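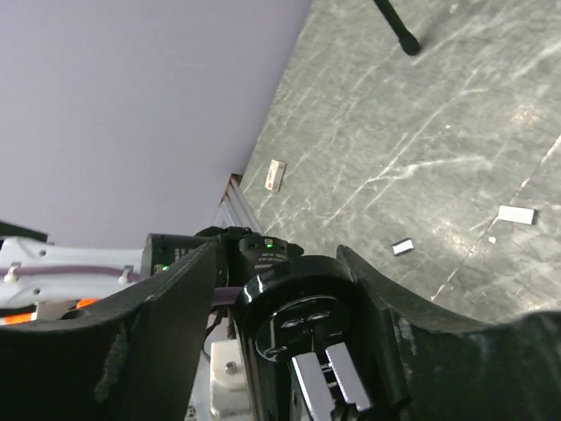
The gripper over three small items on a stone floor, seen from the camera at the arm's wrist.

Futport offers robot arm for rent by the month

The automation supplier Futport has started to rent out a complete picking kit for small warehouses and repair shops, the company told customers in a newsletter on Tuesday. The kit was until now only for sale. It contains one arm, a gripper with two fingers, a camera for the wrist and the software, which is made by the firm Hellwig.

The first kits went out in May from the company's depot in Zurkham. According to Futport, 133 firms asked for a price after the offer was first shown, and 109 of them have fewer than 20 workers. The company did not want to say how many contracts are signed.

The rental is meant for businesses that handle small goods, for example little boxes, blocks and spare parts, and that do not have the same work every week. The shortest contract is two months. After this time the customer can send the kit back, continue month by month, or buy it, and in the last case half of the rent already paid is taken off the price. Transport is included inside the region. Customers farther away pay it themselves in both directions.

One of the first places to use the kit is a parts shop in Gonby, where the arm is to collect returned items and sort them for the shelves. The shop reports that it took about six hours from opening the crates until the first item was lifted. Most of this time was spent on the camera settings. The manual explains the cables and the mounting well, the shop says, but the chapter on the camera is short and some of its pages still show an older version of the menu.

The shop also had some trouble with light. A polished floor or table top can give bright spots in the camera picture, and the software sometimes takes such a spot for an object. Futport recommends to place the lamps at the side and to teach the system with the real surface on which it will work later. A plain mat is sold as an extra, but the shop has decided to work without it for the moment.

Items must lie with some space between them. When they touch each other or lie in a pile, the arm stops and asks for help on the screen. An update that should manage simple piles is announced by Hellwig, and rental customers will receive it without extra payment. No month was given for it.

The finger covers are counted as wearing parts. Scratches on the fingers from normal use are not charged when the kit comes back, but a broken finger or a cut cable is. The contract asks the customer to make photos on the day of delivery and again before the return.

Training is given in Zurkham and takes one day. Two persons from each customer can take part for free. Those who cannot travel can book a video lesson in the afternoon, in English or German.

Orders are possible through Futport's sales office. The waiting time is at present six weeks, and the company says that it may become longer towards the end of the summer.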